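Bramoten Hand Gripper, reviewed after a season of use

Posted October 2019 by Kulsoom Kakakhel

I bought the Bramoten to record demonstrations for a small tabletop arm. You hold it, you do the task, and the camera on it records what the jaws do. The arm learns from those recordings later. Before this I was driving the arm with a Zeneo remote handset, so most of my comparisons are with that.

My main task is standing up cups and bottles that have been laid on their sides.
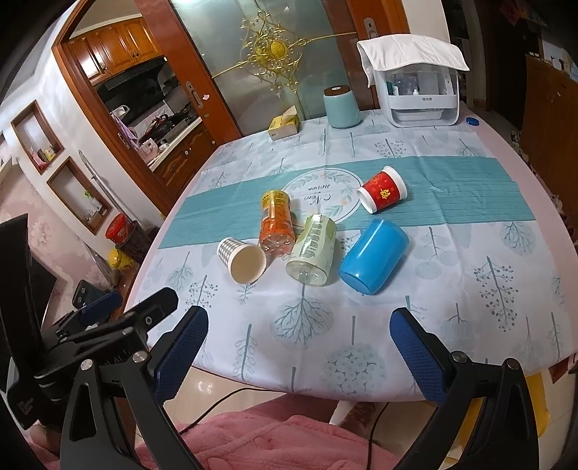 Five to stand up, all within reach from one chair. 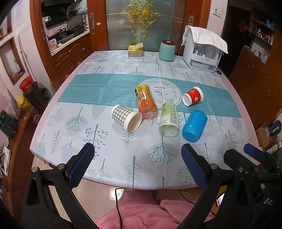 Speed is the biggest difference. With the Zeneo I could record 33 usable demonstrations in an afternoon, and my thumbs hurt by the end. My best day with the Bramoten was 216. You don't have to think about which stick turns the wrist. You turn your wrist.

The finger pads are good. They are blue, textured, and grippy enough for a smooth plastic cup. Paper cups take more care. If you squeeze at the speed you'd use for a bottle, the rim folds, and the arm will copy that later. I now close slowly on every object, paper or not, so the recordings agree with each other.

Bottles are harder than cups. Grabbing one near the base and tipping it up works until it gets close to vertical, and then my wrist runs out of room. I had to learn to start with the hand turned the other way. The manual says nothing on this. Shanthi Roy, who trains the same arm in her garage, told me to rehearse each move twice with the recorder off, and that cut my bad takes by a lot.

Weight is my main complaint. After 30 minutes my forearm is tired and my hand starts to dip at the end of each move. You can see the dip in the playback. I take a break at that point whether I want one or not. The handle is also too thick for Shanthi, and there is no smaller one to order.

The cable is the other complaint. It's thin and doesn't pull much, but it gets under my knee when I sit. I'd pay extra for a longer one with a clip.

Software: I use Binine to trim and sort the recordings. It opened the Bramoten files without trouble after the January update. Before that I had to convert them one at a time. The Bangash viewer also opens them, but it drops the jaw width, so it's no use for checking grasps.

As for results, the arm stood up 30 of 34 objects in my last test. The four misses were all bottles. The remote-control recordings never got me close to that, although I also had fewer of them.

I would still keep a remote handset for tasks where the arm's own reach matters. A person can easily do something with the hand gripper that the arm can't repeat, and you won't find out until you run it.

Four out of five. I took the point off for the weight and the handle.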